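Nandstead Kitchen Open Day: is a single bowl enough?

I went out to the Nandstead open day mostly because my sister is redoing her kitchen and has been told, by three different people selling sinks, that the double bowl is dead. Nandstead has a row of fitted kitchens in an old cannery on Galusgate, and once a year they throw the doors open, put the kettle on and let you touch things. Entry is free. Parking was 12 dollars, which tells you something.

Jawad Lodhi met us at the door and took a group of us through. He's been fitting kitchens for a long time and he's good company, but he does have a habit of answering the question before the one you asked. I wanted to know how white counters wear. I heard a fair bit about the colour of daylight in February.

The white counter

Every second display had a white benchtop. I'm not convinced by white benchtops. They look terrific on opening day and by the first curry you're out there with the bicarb. Jawad reckoned the surface in the display kitchens would shrug off tea, beetroot and turmeric if you got to it within the hour. Maybe so. My household doesn't get to anything within the hour.

I asked whether there was one that had been lived with for a few years that I could look at. There wasn't. They had a sample tile with a stain test on it, done by the supplier, and I'll leave you to decide how much weight to give that.

The price board said 347 dollars a metre for the plain edge, installed. Templating was extra, cutting the sink hole was extra, and so was taking your old bench to the tip. By the time I'd added those on the back of the brochure it had stopped looking like the bargain on the banner.

The sink kitchen

This was the one I'd come for. The pitch is that one big rectangular basin beats two small ones, as you can lay an oven tray flat in it. Fair point, I've sworn at a tray in a half bowl many a time. What the pitch skips is where everything else goes while the tray is in there. With a double you've got somewhere to tip out a cup. With a single you've got the counter, and the counter fills up.

You could see the start of it in their own display. One orange plate beside the sink with the utensils left lying across it, ends poking out over the basin, and already that's the spot where I'd want to put a wet pot down. I did like the plate, mind you. A good strong orange with a slightly wonky rim, and against all that white it was the only thing in the place that looked like dinner might happen.

Stainless steel I have no quarrel with. It scratches, then it scratches evenly, and after a year you stop noticing. Jawad tried to move us along to a black composite bowl at 198 dollars more and got very little interest from the group. A bloke behind me said his had gone grey with limescale, and we all went back to looking at the steel. 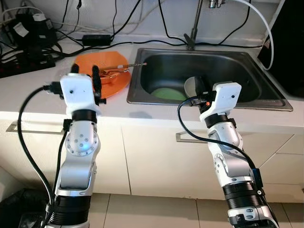 The drawers and the upsell

After the sink we were walked past the drawer hardware. Soft close on everything, with a demonstration of slamming that I thought went on too long. I pulled out a corner unit that was meant to bring the back shelf round to you. I got it out fine and then had to ask for help putting it back.

At the far end there was a desk where you could book a design visit. The woman there was pleasant and didn't push, but the form asks for your budget before it asks for your phone number, and the lowest box you can tick is 3000 dollars. For a sink and a tap that seems steep.

The sausage sizzle out the back was run by Vishwakarma, the joinery outfit next door, and was the best organised part of the day. Their dog Boris had claimed the patch of shade by the roller door and wouldn't be shifted.

Worth the drive?

If you're close to choosing, yes, go and stand at the sinks. Lean over them as if you were washing up and see what your back says. Take a tape measure and your biggest oven tray if you aren't too proud. I'd have liked to see a benchtop with some years on it, and a full day's dishes stacked beside that single bowl before anyone told me it was plenty.

My sister is still leaning towards the single. I've told her to keep the washing-up tub.

Recent posts
Rangehoods that roar: a visit to the Galusgate clearance shed
Second-hand benchtops, and why we walked away from one
Do you need a pull-out pantry?
Three taps, one winter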